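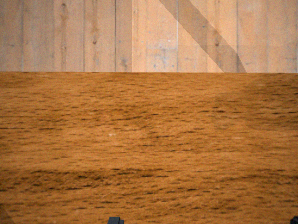

Gripper and controller trials, sim side

Quick one from the Wandureck bench, more in the September issue. We've been swapping finger sets and controllers in the sim before anything gets bolted down at Prasuddale. Two arms, one table, same block task every run. Short black fingers so far, Jillura controller first, Quintanilla after. Notes are rough, sorry, typing between runs.

1. Jillura controller
Smooth on the long reaches. Slower to settle over the mat than I'd like. Bottle upright at the front left, blocks on and around the mat, both grippers up high. 3042 steps before I stopped it.

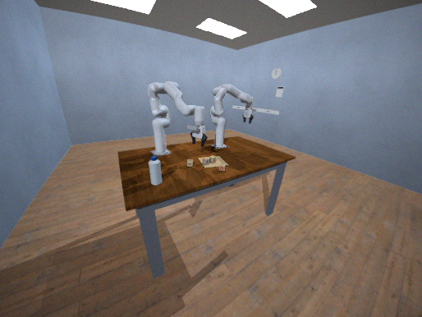
2. Quintanilla controller
Quicker, twitchier. Gets down to the letter blocks fast and then hunts a bit over the P. Wrist pointing straight down helps alot, so I've

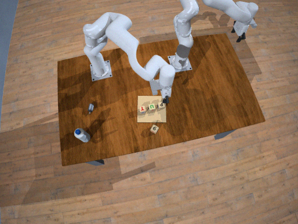 left that setting alone for the rest. Bottle on its side is a different grasp altogether and neither controller has a good answer yet. Wider fingers next, up to 5 mm of extra pad. Episode 154 is the one to replay if you only look at one.

3. Both arms together
Bases are close, forearms cross in view near the back of the table. Need a proper keep-out zone. Vaughn Mahmoud has a draft, ask him for teh config. 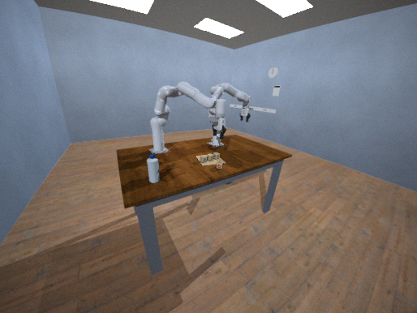

Still to do
Wide camera vs wrist camera, same seed (3894). Log files are in the usual folder. Finger votes to me by noon please.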